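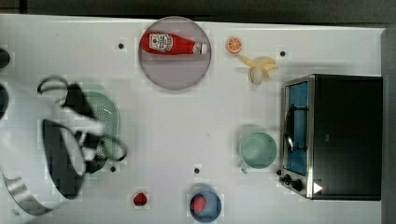 Dultness, Kit Reviewer and Occasional Sky Watcher

The Dronora Night Watch kit, reviewed
31 October 2020

I have wanted to see a flying saucer since I was seven, so when Surnis brought out a box that promised "everything the serious observer needs" I was always going to pay the 72 pounds. My wife thinks the serious observer needs a hobby.

You get a small pair of binoculars, a red torch, a folding tripod, a logbook and a gadget called the Field Sentinel, a grey lump on a lanyard that beeps when it detects a magnetic disturbance. It detected one in the car, one beside the fridge and a really big one whenever I put my phone in the same pocket. If visitors from another star arrive by Ford Fiesta, I shall be the first to know.

The binoculars are better than they have any right to be. I had the moons of Jupiter on the second evening and held them steady enough on the tripod to show the neighbour, who asked if it was the space station. The torch is properly dim, so you can write without ruining your eyes for the dark.

I took the lot up Bellis hill for 21 nights, starting in February, and filled in a page for each. The logbook has tick boxes for shape: disc, cigar, triangle, cube and "other". There is no tick box for "aeroplane", and I had to keep writing it in the margin. On one clear night I did see an orange light that hung over the reservoir, brightened and went out. I ticked "other". I still don't know what it was, and I've been insufferable ever since.

The sighting hotline printed inside the lid is a different matter. I was told I was caller number 888 in the queue — either the truth is out there in quantity or they have one telephone.

Buy it for the binoculars and the torch. Leave the Sentinel in a drawer, well away from the fridge. Three stars, plus a fourth if anyone can explain the orange light.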